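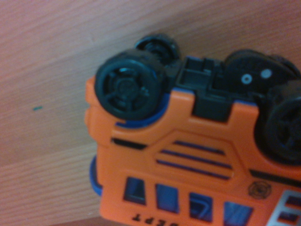 Notes on toy truck undersides, for anyone who restores them for resale or for the shelf at the library. Thread.

Start from below. Sellers show the left side, the right side and the roof. Wear collects on the chassis, the axles and the lower edge of the body shell, and those decide whether the truck is worth an evening.

Small plastic fire trucks mostly follow one layout: a chassis molding, a body shell that drops over it, two axles, and trim pieces caught in the joint between the two big parts. The orange one at the top is this type. Black chassis, orange shell, blue trim along the seam and at one end.

Find the fasteners before you pull on anything. Screws are easy. Rivets and heat-formed posts are harder to read because a finished post can look like a plain dot of plastic. This chassis has two small light-gray dots side by side on a flat panel. One has a ring like a rivet, the other is a plain spot. I treat them as two different problems until a probe says otherwise.

Probe means a wooden toothpick. Press at the edge of the dot. A plug will shift slightly. A formed post will not. A metal rivet feels hard and takes a magnet if it is steel. Many are not steel, so no pull tells you nothing.

If it is a formed post, stop and decide whether you need the truck open at all. Drilling one out is a one-way operation. You will be closing it again with a screw or with glue, and both should be mentioned in the listing.

Reasons to open: something rattling inside, grit in an axle channel you cannot reach, a trim piece that has come off its locating tab. Dirt on the outside of the shell is not a reason.

Axles next. Hold the truck upside down and spin one wheel with a fingertip. On a through axle with pressed hubs the opposite wheel turns too. If it does not, a hub has let go of the shaft. Check both axles. The rear one usually gets more load.

Hair is the usual cause of a stiff axle. It winds on between the hub and the chassis wall where you cannot see it. Curved tweezers, and a seam ripper for the dense part. Pull along the axle, never outward against the hub.

Hubs with rings and spokes hold dust in the corners. Dry brush first. Wetting it early makes paste, and paste in a recessed hub costs you another 30 minutes. I use a flat artist's brush with the bristles cut down to 7 mm.

Same rule for ribbed chassis recesses and for vent slots in the body. Brush along the slot, turn the truck over, tap, brush again. If the slots are a separate color, test any cleaner on one end before doing the rest.

Cleaner: lukewarm water and a drop of dish soap. No alcohol on colored trim until you have tested it somewhere hidden. No acetone on any of it.

Scuffed wheels can be left alone. On solid black plastic, 1000 grit used wet takes down a raised burr, but it also leaves a dull patch that is more visible than the burr was. I only do it when the burr catches on a tabletop.

Check the seam last. Run a fingernail along the line where shell meets chassis. It should be the same step all the way. A step that grows toward one end means the shell is not seated, or a previous owner had it open and missed a tab.

Do this on bare wood or a tray with a lip. Carpet eats trim pieces. I lost a bumper from a Rowlands dump truck to a rug in April and have not seen it since.

Storage: wheels free, no weight on them. The Plistlow toy library keeps theirs on their sides in shallow drawers, 9 to a drawer, with a cloth liner. Works fine. Long months parked under a stack of other trucks will put a slight bow in a thin axle.

Correction to an older thread of mine: I said the Pallen tanker has screws under its rear label. It does not. Two formed posts, no label. I had it mixed up with the Rurnevmont one.

Next thread is ladders and why the pivot pin is always the part that is missing.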